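The Bread Route

Jairo Cusi got the bread route from his uncle, along with the van and a list of names written on the back of a calendar page. The list had 60 stops on it. By the time Jairo had driven it twice he had crossed out the ones that had closed or moved, and he was left with enough to fill a morning if the roads were good.

The bakery was called Yupanqui. It stood at the top of Clurnisel, where the paved road ended, and the ovens were lit by three. Jairo loaded the van in the dark. He put the long loaves on the left and the rolls on the right because his uncle had done it that way, and he drove down the hill with the window open a little to keep the glass clear.

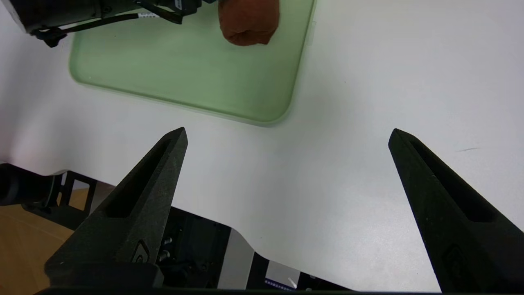
White tabletop, with two black fingers set wide apart.

His first stop was the school kitchen. The cook there did not like him. She had liked his uncle, who used to stay for coffee and tell her which families were fighting. Jairo set the bread on the counter and waited for her to sign.

"You're early," she said.

"Do you want me to come later?"

"I want you to come when he came."

"When did he come?"

She had to think about it. "Whenever he got here," she said, and signed.

After the school came the hotel, then the two cafes on the square, then the long drive out along the Pistent to the farms. The river was high that month. In places it had come up through the fence posts and was lying in the fields, brown and flat. He drove slowly and kept to the middle of the road. The farms took more bread in winter, his uncle had said, and this was true, though they paid later.
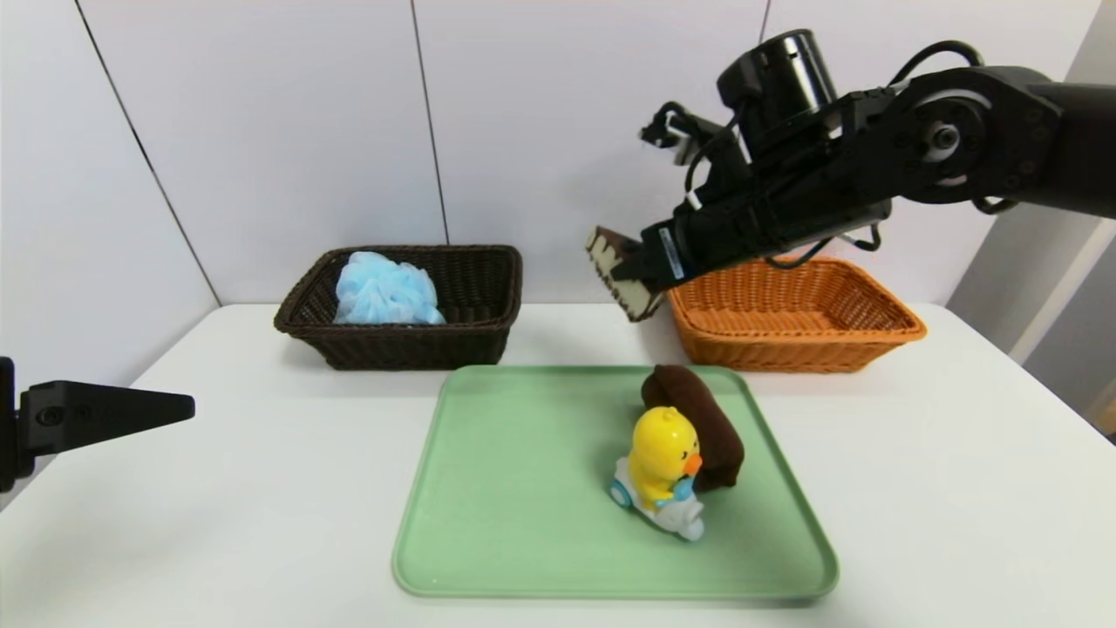 Black cables looping over the arm.

On Mon 4 February the bridge at Grernano was closed. A man in a yellow coat had put a sawhorse across the road and was sitting in his truck with the heater on. Jairo pulled up beside him and rolled down the window the rest of the way.

"How long?" he asked.

"Could be tonight. Could be Thursday."

"I've got bread for the other side."

The man looked over at the van. "How much bread?"

"Eight stops."

"You can walk it," the man said. "I can't let a vehicle on there. I didn't get told anything about people."

Jairo thought about that. The other side of Grernano was one street and a few houses going up from it. He could carry the bread over in four or five trips if he used the flour sacks. He would be late getting home, and the van would be sitting there with the rest of the rolls going stale. He turned off the engine.

It took him six trips. The bridge was wet and it hummed when he stood still on it. On the third trip an old woman met him at the far end with a wheelbarrow. She didn't introduce herself. She tipped the sacks in and turned around, and he followed her up the street while she pointed at doors with her chin. 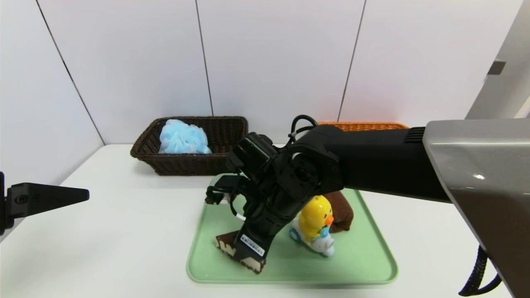

The green tray on the white table.

"Your uncle owed me money," she said at the last house.

"How much?"

"1,000."

He stopped walking. It was more than he made in a month. She kept going a few steps and then looked back at him.

"From cards," she said. "Over many years. I let him win sometimes so that he would come in and sit down."

"I don't have that."

"I know you don't. Do you play?"

"No."

"Well," she said, and she put the wheelbarrow down outside her own gate and went in, and left the door open behind her.
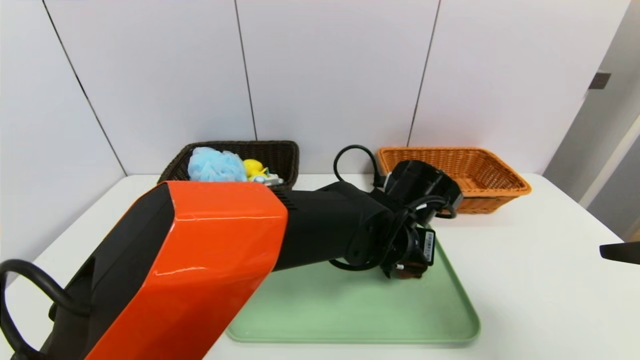 The kitchen was warm and smelled of kerosene. She moved a newspaper off a chair and he sat down with his coat on. The cards were in a drawer with the candles, and for a dealing board she used an old tray from the clinic – rectangular, a pale mint green like the one in the picture, only hers was scratched all over from years of coins. She dealt him five cards and explained the rules once, quickly. He lost the first hand and then the second. He won the third and looked up at her, and she was studying the ceiling.

"You'll come Friday?" she said.

"If the bridge is open."

"You came today."

He played one more hand. Then he carried the empty sacks back down the street. The man in the yellow coat was asleep in his truck, and Jairo left a roll on the hood for him and drove back along the river toward Clurnisel with the lights on.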